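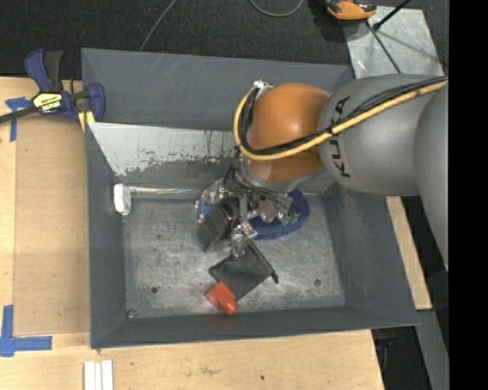
Trying out the Rerov bin picking kit

We have had the Rerov kit on the bench long enough now to have opinions about it, and they are mostly happy ones! A few of you asked for a proper write-up after the short note in the last newsletter, so Jaanus and I have pooled our notes.

For anyone who missed that note, Rerov is a software and gripper package sold by Avberg. You bring your own arm and your own bin. We used a KUKA, and a big gray metal bin that has clearly had a life already (the paint on the back slope is worn through to bright metal). Avberg will sell you a nice new bin with a matte liner if you want one. We didn't want one. Most of the people who read this newsletter have old steel bins with scratched floors, and shiny scratched steel is exactly where our last two picking setups fell apart.

Setup took Jaanus Ķēniņš one long afternoon, and a good part of that went on cable routing. The kit comes with plenty of length, maybe too much, and you have to leave a generous loop at the wrist or the last joint will pull on it when it turns over. The printed guide skips past this. The online one has a decent drawing, so go there first. We clamped the bin to the table and marked our positions with blue tape, and I'd suggest you do the same before you run calibration. If the bin shifts even a little, you get to calibrate again.

Then the fun part. We gave it mixed loads: a soft mesh-like pouch, a little red-orange bottle, a dark blue oval thing with a wide rim, a boxy black item, all sharing the floor with whatever else was in the drawer. The standard test plan from Avberg uses identical plastic blocks. We ran that too, for completeness, and it was as dull as you'd expect.

Our full run was 3,097 pick attempts with mixed items. Of those, 137 ended in a drop or a stall that needed a person to step in. I was hoping for something under 1,000 on the old setup's scale, so you can imagine the mood in the lab when Jaanus read that out. The pouch gave us the most trouble early on. Fabric lying flat is hard for any gripper with fingers, and Rerov wanted to grab it dead center every time. Once we turned on the edge grasp option it started going for the corners, and the stalls thinned out a lot.

Small bottles on their sides were a treat. The fingers come down on either side and that's it. Objects tucked against the sloping walls are slower, as the planner likes to think for a while before it commits the wrist to a tight spot. Gediminas Zariņš thinks the wall margin is set too wide at the factory and he is probably right. He has cut it down on his own cell over at Mikurness and says the arm has yet to touch anything it shouldn't. We left ours alone for the test.

Things I'd like to see changed: the grasp settings are spread across three menus, the log files have no item names in them, and the finger pads wear faster than the guide says. Spare pads come in a bag of 30, and we are well into ours. Henao makes a pad that fits the same mount and we plan to try it next.

Would we keep it? Yes, and we are. The trial license runs out in April and we have already asked for the full one. If you want a look before then, drop Jaanus a line and bring a few of your own parts along, the more awkward the better. Nothing heavier than a full water bottle, please, and no glass.

Gediminas will write up his wall margin settings for the next newsletter, with the numbers he used for both deep and shallow bins. If you are running Rerov on a different arm, send us your notes as well and we'll print them alongside his.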